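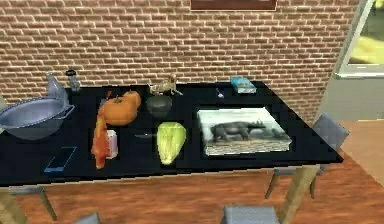
Where the equipment money is going, and where it isn't (yet)

Several of you have stopped me in the corridor since the October planning meeting to ask whether we are getting the second arm. The short answer is no, or at any rate not before the spring, and I promised Annapurna I would write the longer answer down so that she could stop giving it over lunch.

As most of you know, we went into the autumn with a fairly simple plan. We would buy a second arm from Vorkberg to match the one in the back lab, put it on a proper base, and have the two working side by side on the table-clearing jobs by Easter. The quote came in, we all had a cup of tea and a sit down, and then Shona Henare asked the question that rather changed the afternoon: how many hours a week is the arm we already own switched on and doing something useful? Flynn went away and looked at the log. It was less than any of us would have guessed, and most of the lost time went on people resetting the table, hunting for the avocado, and waiting for one another to finish.

So we have turned the plan round. The larger share of this year's money goes into simulation, and the arm waits. Kiri McKinnon has been building our practice rooms in Plokside since the summer, and if you haven't been to sit with her for half an hour, please do, she is very patient and there are usually biscuits. The dining table with the black top is the one we are using to settle the budget. It is a deliberately awkward table. There's a thin grey utensil lying on a black surface, which is about as unkind as you can be to a camera, and a clear glass bottle, and a big pot with its handle sticking out, and then the rhinoceros book, which is large and flat and gives a gripper precious little to get hold of. Add a pumpkin and a lettuce and you have most of the arguments we've had about grippers since I joined.

Those arguments matter because grippers are the next thing on the list. We had pencilled in two sets of fingers, one wide and one narrow, both from Drevier. Kiri can now try both shapes on that table before a penny is spent, and she has set up 280 layouts of the same sort of clutter for the purpose. Her early feeling is that the wide set will manage the produce nicely and make a poor job of the phone, but she would like to finish before anyone quotes her on it (sorry, Kiri).

For those who like to see the lines, we are going ahead with 2 new workstations for the simulation work, 6 seats on the Plokside licence so that people needn't queue for Kiri's machine, and the cooling for the small server room, which Auður Hauksdóttir has been asking for very politely for longer than I care to admit. We've also kept back a sum for real props. A simulated lettuce will do a great deal for us but it doesn't wilt, and Flynn is firm that every result gets checked on the real bench before it goes in a report. He'll be doing the shopping, so kindly leave whatever is in the lab fridge alone.

Put off until the next round: the second arm, its base, and the new safety fencing that would have gone with it. Vorkberg have agreed to hold their price for 60 days, and we'll ask them nicely for longer. Stubbs, who do our servicing, will still be in for the yearly check on the existing arm, and that comes out of the maintenance pot as usual.

If your project was counting on the second arm, do come and talk to me or Annapurna soon. We may be able to move some of your work onto the practice tables, and if we can't, we'd like to know it before the spring figures are drawn up. Kiri is also collecting requests for new rooms and objects. She has a sheet by the kettle. Somebody has already put down "wet soap", and she says she's thinking about it.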